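Section 3: Setting Up Your Desk Nook

Welcome back! By now your Varma nook desk is fixed to the wall and the shelf unit is up above it. Now comes the fun part - deciding where everything lives. Set aside 15 minutes the first time you do it, and put some music on. 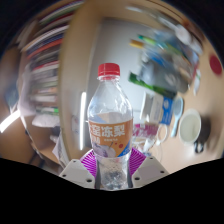
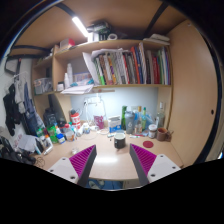

Bottles are the best place to begin. They are tall, they tip, and they creep forward every time you reach past one for a pen. The back edge is where they belong, and a nook makes that easy because the wall panel gives them something to stand against. A row like the one in the desk photo, with a dark green glass bottle, a shaker and a bunch of clear plastic ones all along the back, leaves the middle free for your mug and your elbows. The bottle with the red cap has its big label wrapped around the middle, and labels like that are a gift to anyone organizing a desk. Turn them all to face you!

Arranging the back row

1. Take everything off the desktop and wipe it with a soft, barely damp cloth. Let it dry fully.

2. Check each cap. Tighten the loose ones now, before the bottle goes anywhere near a plug.

3. Stand the tallest bottles against the back panel first, then fill in with cartons, sprays and jars.

4. Leave a gap of 6 inches below the power strip. You will want room for your fingers when you pull a plug.

5. Put the things you drink from every day toward the end of the row nearest your writing hand. Everything else can go farther along.

Note: If the row runs out of space, don't start a second one in front of it. Move the overflow up to the shelf. The Borkix shelf riser (sold separately) clips on without tools and is great for short bottles and jars.

Caution: Keep open drinks away from the power strip at all times. If a drink spills near it, switch off the power to that outlet at the breaker before you touch anything on the desk.

Placing mugs and coasters

1. Pick one spot for your coaster, a hand's width from the edge, and stick with it for a week. You'll be surprised how quickly your hand learns it.

2. Set hot mugs on the coaster only. The Varma top has an oil finish, and heat will leave a pale ring.

3. If a ring does appear, rub in a little Tasent oil along the grain and leave it overnight.

Cables

1. Loop thin charging cables down the wall panel and bring them onto the desk behind the bottles.

2. Gather any thick cable under the desk and tie it up with the strap from parts bag 3 - anything dangling at knee height will get kicked sooner or later.

3. Hang bags and backpacks from the side hook, if you fitted one, or stand them on the floor clear of the cables.

The back row layout was suggested by Annapurna Chacko of our Trinico fitting team, and we love it. Replacement straps are listed in Section 6.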